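How to run a hand-held gripper table at your open day

We tried this at the Narkby open day in December and the line never let up, so I'm writing down how to set one up. Kids loved it. Their grandparents might have loved it more!

Start with the table. Put a big white board on top so small objects show up well, and clamp anything that could slide. Then pick two or three household things that are easy to grab. Bottles with a flip cap are great - light, upright, and everybody already knows how they should move.

Next, seat your first visitor and hand over both grippers. Let them open and close the fingers in the air for a minute before they reach for anything. Keep the cables on the outside of the forearms so they hang down clear of the work. 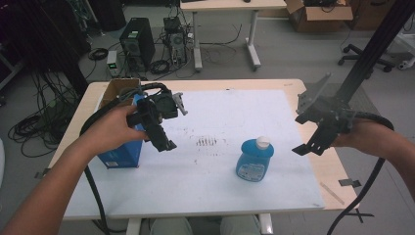
Both grippers in hand over the board, with the light blue bottle standing to the right of center.

Now give them one simple job. Ours was "pick up the bottle and set it down by the box." Petronella Khumalo ran the table all morning and found that people did better if she stayed quiet for the first 2 tries. I talked too much on my shift, sorry!

Save every session, even the clumsy ones. We set a goal of 300 recordings and finished with 535, so bring a spare drive. Mandla Shezi swapped ours at lunch.

Last thing: wipe down the handles between visitors, and check the cables each time someone new sits down.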